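Vurkside Repair Library
Progress report to the Teixeira Fund, second period, to the end of June

Summary
The repair library has now been open for two full terms in the old bakery unit on the Dinunik estate. Lending of tools is ahead of plan. The evening classes are on plan. Work on the back room is behind, and we explain below what we are doing to catch up.

Lending
We passed 1,000 loans in June. Drills, sanders and the carpet cleaner go out most, and the carpet cleaner usually has a waiting list. Late returns remain a problem in the first week of each month. We have moved to text reminders and will report on the effect next time. Two sewing machines were withdrawn for service and one is back on the shelf.

Classes
We ran 26 sessions against a target of 20. Bike repair and clothing repair filled every time. The introduction to small electrics started slowly and picked up once we moved it to 6 p.m. People asked for more time on cables and connectors, so we have split that part into a class of its own. Daytime classes were poorly attended and we have dropped them for the summer.

Back room
The new sink and extractor fan were due in April. The supplier, Clilter, delivered the fan without its wall bracket and the replacement came six weeks later. The electrician is booked for July. Paint stripping and soldering classes stay on hold until the fan is running.

Money
Spending is within budget overall. Rent and insurance are as forecast. Tool purchases are slightly over - mostly blades and batteries - and we ask to move the unspent daytime teaching money across to cover them.

Next period
Finish the back room, open one extra lending evening, and set up a children's bike swap before school starts.

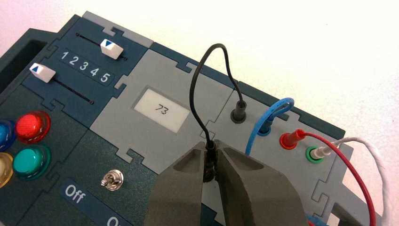

Small electrics: a black cable looped over the task board.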